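# Grastov 가정용 시뮬레이터 한 달 사용기: 로봇은 집안일을 할 수 있을까

2월 9일

요즘 퇴근하고 저녁만 먹으면 바로 컴퓨터 앞에 앉는다. 게임을 하는 건 아니고, 가상의 집 안에서 로봇한테 문을 열게 하고 컵을 치우게 하고 빨래를 개게 하는 중이다. Grastov라는 시뮬레이터인데, 한 달 가까이 붙잡고 있었더니 할 말이 너무 많아졌다. 짧게 쓰려고 했는데 실패했으니 커피 한 잔 들고 읽으시길.

먼저 밝혀 두자면 내 돈 주고 샀다. 개인용 라이선스가 1년 단위이고, 산업용 버전은 따로 있는데 그건 못 써 봤다. 나는 공장 자동화 쪽에서 일하다가 지금은 취미로 로봇을 만지는 사람이라, 연구자의 눈으로 본 평가를 기대하면 좀 아쉬울 수 있다. 대신 집안일은 매일 한다. 그건 자신 있다.

## 설치와 첫인상

설치는 생각보다 훨씬 수월했다! 예전에 이런 종류의 프로그램을 깔다가 드라이버 버전 때문에 주말을 통째로 날린 적이 있어서 각오를 단단히 했는데, 설치 프로그램이 빠진 걸 알아서 찾아 준다. 다만 처음 실행할 때 집 모델을 내려받는 시간이 길다. 우리 집 인터넷으로는 저녁 먹고 설거지까지 다 하고 와도 막대가 절반쯤 가 있었다. (설거지는 물론 내가 했다. 로봇은 아직 내려받는 중이었으니까.)

기본으로 들어 있는 방은 31개다. 부엌, 욕실, 다용도실, 복도, 차고, 작은 공방까지 있고, 방마다 조명과 바닥 재질을 바꿀 수 있다. 물건 목록은 1,000개가 넘는다. 국자만 해도 손잡이 길이와 무게가 다 다르게 들어 있어서 첫날은 로봇은 안 돌리고 서랍만 구경했다. 냄비 뚜껑을 하나하나 떨어뜨려 보면서 혼자 얼마나 즐거웠는지 모른다.

로봇은 네 종류를 고를 수 있다. 나는 바퀴 달린 몸통에 팔이 하나 달린 모델을 주로 썼다. 두 팔짜리도 있지만 동작 계획이 오래 걸리고, 내 컴퓨터가 비행기 소리를 낸다.

## 부엌: 잘하는 것과 못하는 것

제일 먼저 시킨 일은 식탁 치우기였다. 컵을 집어서 싱크대 옆에 놓는 것. 이건 정말 잘한다. 컵 위치를 마구 흩어 놓아도 찾아가고, 손잡이가 뒤쪽으로 돌아가 있으면 몸통을 움직여서 다른 각도로 접근한다. 처음 그걸 봤을 때는 혼자 박수를 쳤다.

그런데 그릇을 겹쳐 놓으면 이야기가 달라진다. 국그릇 위에 밥그릇이 포개져 있으면 둘을 하나로 알고 통째로 들어 올리다가 위쪽 그릇을 떨어뜨린다. 접시가 납작하게 놓여 있으면 가장자리 밑으로 손가락을 넣지 못해서 식탁을 긁는다. 사람은 접시를 식탁 끝으로 슬쩍 밀어서 집지 않나. 그 동작을 직접 짜서 넣었더니 성공률이 확 올라갔는데, 스스로 그런 꾀를 내는 건 아직 못 봤다.

행주로 닦는 일은 의외로 괜찮았다. 얼룩의 범위를 알려 주면 꼼꼼하게 왕복한다. 문제는 행주를 짜는 일이고, 이건 물리 엔진이 젖은 천을 제대로 흉내 내지 못하는 탓도 있어서 로봇만 나무랄 수가 없다.

빨래는… 수건까지는 된다. 네모난 수건을 펴서 반으로 접고 또 반으로 접는 건 꽤 볼만하다. 티셔츠부터는 운에 맡겨야 하고, 후드티는 시도하지 않는 편이 정신 건강에 좋다. 양말 짝 맞추기는 카메라 인식만 보면 훌륭한데, 짝을 찾아 놓고 둘을 뭉쳐 말지를 못해서 나란히 늘어놓기만 한다. 그래도 나는 짝 찾기가 제일 싫으니까 이것만 해 줘도 고맙겠다.

## 차고: 문 하나가 이렇게 재미있을 줄이야

가장 오래 붙잡고 있었던 건 뜻밖에도 차고였다. 집안일 하면 다들 부엌부터 떠올리지만, 장 본 물건을 차에서 집 안으로 옮기는 일이야말로 팔이 모자라서 괴로운 일이다. 양손에 봉지를 들고 팔꿈치로 문손잡이를 누르다가 달걀을 깨 본 사람이라면 알 것이다.

내가 쓴 차고에는 빨간 차가 왼쪽에 서 있고, 넓은 회색 콘크리트 바닥 건너편 오른쪽 벽에 나무 문이 하나 있다. 가로로 좁은 반투명 유리가 들어간 문인데 손잡이는 작은 레버다. 바닥에 걸리적거리는 게 없으니 이동은 식은 죽 먹기이고, 승부는 그 작은 손잡이에서 난다.

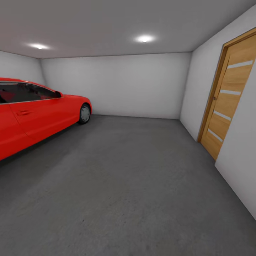

Cuiping Tang은 초고를 읽고 나서, 문 열기를 너무 후하게 쳐 준 것 아니냐고 했다. 시뮬레이터 안의 문은 경첩이 뻑뻑하지도 않고 바람에 밀려 닫히지도 않으니, 거기서 잘 열었다고 집에서도 열 거라고 쓰면 곤란하다는 얘기였다. 그리고 집안일에서 정말 궁금한 건 문을 열 수 있느냐보다 봉지를 든 채로 열 수 있느냐라고도 했다.

맞는 말이라 그 뒤로 실험을 다시 했다. 우선 문의 마찰값과 닫히는 힘을 시도할 때마다 무작위로 바꾸고, 총 500번을 돌렸다. 밤새 켜 놓고 잤는데 아침에 일어나서 결과부터 확인하는 기분이 꼭 어릴 때 소풍날 같았다!

빈손일 때는 대부분 열었다. 실패한 경우를 되감아 보면 패턴이 뚜렷하다. 레버를 끝까지 누르지 않은 채로 당기거나, 제대로 눌러 놓고는 자기 몸통이 문이 열리는 길을 막고 서 있다. 두 번째 실패는 볼 때마다 웃음이 난다. 나도 좁은 화장실에서 똑같이 하니까. 출발 위치를 손잡이 쪽으로 살짝 비켜 주는 규칙을 하나 넣었더니 그 실패는 눈에 띄게 줄었다.

봉지를 든 채로는 완전히 다른 문제가 된다. 팔 하나짜리는 봉지를 바닥에 내려놓고, 문을 열고, 다시 봉지를 집으러 돌아서는데, 그사이에 문이 닫힌다. 그러면 봉지를 든 채로 닫힌 문 앞에 서서 처음부터 다시 시작한다. 두 팔짜리로 바꾸면 해결될 줄 알았더니 이번에는 흔들리는 봉지가 다리 대신 달린 받침에 걸린다. 결국 몸통으로 문을 받치고 서 있는 동작을 따로 가르쳤고, 며칠 걸려서 그럭저럭 통과하게 만들었다. 처음 문턱을 넘어간 순간에는 소리를 질렀다. 식구들이 무슨 일이냐고 뛰어왔는데 화면 속에서 장바구니 하나가 문을 지나간 게 전부라 설명하기가 참 어려웠다.

## 작업장 쪽은 어떤가

예전 직업 때문에 공방 장면도 꽤 만져 봤다. 부품 상자에서 볼트를 골라 지그에 올리고, 나사를 조이고, 완성품을 옆으로 넘기는 일. 여기서는 로봇이 물 만난 고기다. 물건이 늘 같은 자리에 오고 조명이 변하지 않으면 집안일과는 비교도 안 되게 안정적이다. 상자 바닥에 마지막 몇 개가 구석에 붙어 있을 때 좀 버벅대는데, 상자를 기울여 주는 장치를 붙이면 그만이다.

그래서 같은 팔, 같은 소프트웨어를 두고도 공방에서는 당장 일을 맡기고 싶고 부엌에서는 옆에서 지켜봐야겠다는 생각이 든다. 팔의 성능이 모자란다기보다 우리 집이 너무 제멋대로인 것 같다. 어제 있던 의자가 오늘은 냉장고 앞에 있으니까.

## 아쉬운 점

문서가 들쭉날쭉하다. 기본 기능 설명은 친절한데, 접촉 센서 항목은 제목만 있고 내용이 비어 있다. 나는 결국 사용자 게시판에서 Cai라는 아이디가 올린 글을 보고 해결했다. 그 글에 절이라도 하고 싶다.

예전에 쓰던 Makholm과 비교하면 화면은 Grastov가 훨씬 곱고, 저장 파일은 Makholm이 훨씬 가볍다. 한 번 돌린 기록을 전부 남기면 디스크가 금방 찬다. 나는 실패한 시도만 저장하도록 바꿔 놓고 쓴다. 그리고 되돌리기 기능이 장면 편집에서는 되는데 로봇 설정에서는 안 된다. 관절 값을 잘못 건드리고 처음부터 다시 맞춘 밤이 며칠 있었다.

소리도 없다. 별것 아닌 것 같아도 그릇이 부딪치는 소리가 나면 힘 조절이 잘못된 걸 훨씬 빨리 눈치챘을 것이다. 공지에 따르면 8월 업데이트에 넣는다고 하니 기다려 볼 생각이다.

## 그래서 살 만한가

로봇한테 집안일을 가르쳐 보고 싶은데 진짜 로봇을 들여놓을 돈도 자리도 없는 사람이라면, 나는 정말 재미있게 쓸 거라고 본다. 코드를 조금은 읽을 줄 알아야 한다. 파이썬으로 반복문을 짜 본 적이 있으면 시작할 수 있고, 나머지는 예제를 고치면서 배우게 된다. 그래픽카드는 중급 이상을 권한다.

반대로 당장 집에서 일할 로봇을 고르는 데 참고하려는 사람에게는 맞지 않는다. 시뮬레이터에서 되는 것과 우리 집 현관에서 되는 것 사이에는 Cuiping이 말한 뻑뻑한 경첩이 있고, 바닥에 굴러다니는 슬리퍼가 있고, 갑자기 뛰어드는 고양이도 있다. 지금 내 판단으로는 식탁 치우기와 수건 개기 정도는 조만간 맡길 수 있겠고, 장바구니 나르기는 좀 더 걸리겠다. 후드티는 모르겠다.

다음에는 Hollovton에서 나온 그리퍼 모델 파일을 불러와서 납작한 접시에 다시 도전할 예정이다. 손가락 끝이 얇아서 기대가 크다. 혹시 먼저 해 본 분이 있으면 접촉 설정값을 댓글로 좀 알려 주시길!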